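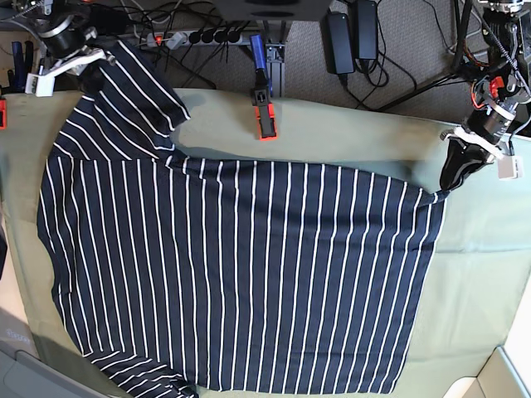
Navy shirt with white stripes, on the green cloth.

Household Help > Laundry and Clothes > Folding and Storage

How do I fold a striped shirt so the stripes stay straight?
Asked by Fumiko Uchida
3 minute read

I have a navy shirt with thin white vertical stripes and I cannot get it to fold neatly. I lay it out on the table on a cloth, smooth it down, and the stripes look fine through the middle. Then along the side they start to bend and fan out where the fabric ripples, and by the time I've folded a sleeve back the whole thing is crooked. Plain shirts I can do without thinking. With this one every mistake shows.

The shirts go in a drawer standing on edge, the width of a paperback or a bit more, so I need a flat rectangle at the end. I've tried a folding board (a Gimmont one, from a garage sale) and it was too narrow across the shoulders. I don't own a proper ironing table and would prefer not to buy one.

Should I be doing the sleeves first or the body first? And is there a way to get rid of the ripple without ironing every time?

2 answers

Answer from Isamu Minami

Sleeves first. Fold the body first and you trap the sleeve underneath and it makes a lump.

What I do with mine, and I have 6 striped ones for work:

Lay it face down. Do up the top button and one in the middle if it has buttons. Hold the two bottom corners and give it a short pull towards you, then do the same at the shoulders. Most of the ripple comes out there. The rest you push out with the side of your hand, always along the stripe and never across it. Going across is what makes them fan.

Pick one stripe near the outside edge of the collar and use it as your fold line, all the way to the hem. If you follow the stripe the side has to come out straight. Fold the side in along it, then turn the sleeve back down so it lies parallel with the fold. Same on the other side, using the matching stripe. Then up from the hem in halves or thirds, depending on your drawer.

When you have to shift a corner, take hold of it close to the edge and lift it a little. 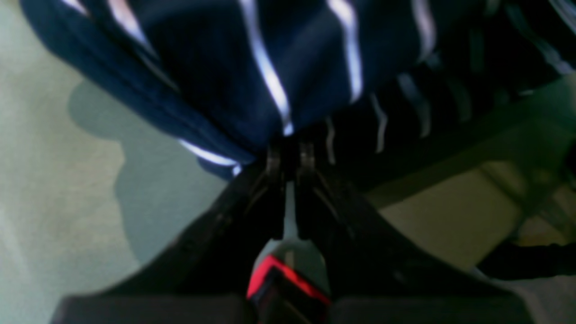 If you grab a big handful from the middle it bunches up, sags, and pulls every stripe around it towards your hand, and you have to start the smoothing over again. Two corners at a time is best. For a long shirt I slide one hand flat underneath as far as the elbow and turn the side over in one go.

On the cloth – a cotton one grips the shirt a bit, which helps while you're folding but makes it harder to pull out the ripple. I do the pulling on the bare table and put the cloth down afterwards. A towel is worse again, too much pile.

You won't get out of ironing entirely if it's a woven cotton. Hang it on a wide hanger while it's damp, straighten the side seams with your fingers, and it should be good enough for a drawer.

Comment from Fumiko Uchida: Tried the stripe as a fold line last night and it worked on the left side. The right side still drifts near the hem. Could the shirt itself be crooked?

Comment from Isamu Minami: Could be. Hold it up by the shoulders and see if the side seams hang straight down. Some cheaper ones twist after a few washes and you can't fix that by folding. Go by the stripe anyway and let the seam end up where it wants.

Answer from Afiq Pattinasarany

just roll them. no creases and you dont have to line anything up. I get 9 in a drawer

Comment from Toshio Mizuno: She said they stand on edge in the drawer. Rolled ones fall over in mine unless it's packed full. Fine for a suitcase, though.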